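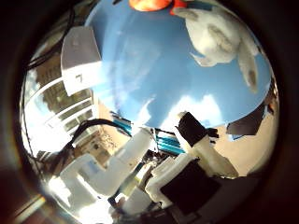 How do you stop a wrist camera's auto exposure from upsetting the grasp detector outdoors?

Fix the exposure before each approach, mask the pixels that are blown out, and let the detector report low confidence when too little is left to work with.

These steps use the Vavero camera node and the Maksymiv grasp planner. You'll need a calibrated fisheye model for each wrist camera. If you haven't done that yet, finish the calibration page first.

Step 1. Lock the exposure

Set auto_exposure to off in the camera node and start with a shutter of 900 microseconds. Auto exposure reads the whole sensor, including the black border outside the lens circle, so it tends to pick a shutter that's too long. Restart the node after the change. It doesn't reload this value on the fly.

Step 2. Build the static mask

Run the mask tool once per camera. It fits the lens circle and writes a mask file next to the calibration. Shrink the circle by 15 pixels to drop the coloured fringe along the rim.
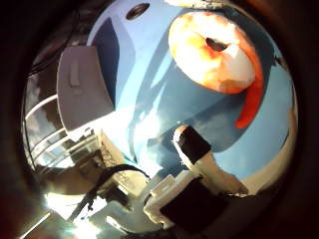
Save a second mask for the fingers at each preset opening. The planner picks the nearest one from the joint state. Without it, the fingertip pads get grouped with whatever object is behind them, and the grasp centre drifts toward the palm.

Step 3. Add the glare mask

Glare moves with the wrist, so this one is computed on every image. Mark any pixel where all three channels are saturated, then dilate the result by 2 pixels. Set min_valid_area to 73 per cent. Under that figure the planner holds position and asks for a new view.

Taras Zhuravel's original version skipped the dilation. Keep it in. Colours next to a washed-out patch aren't reliable enough for the segmentation model.

Step 4. Check it from several wrist angles

Log a slow wrist rotation in April or later, when the midday sun is stronger, and play it back with the mask overlay turned on.
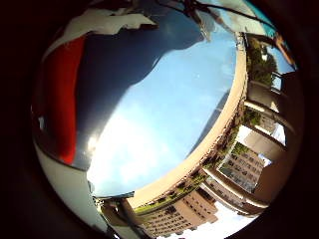
Wrist camera view with sky, parapet and neighbouring buildings.

If the overlay flickers between neighbouring images, raise the dilation before you touch the shutter. Teresa Teixeira keeps the tuned values for the Pirnbridge arms in the shared config folder, under outdoor.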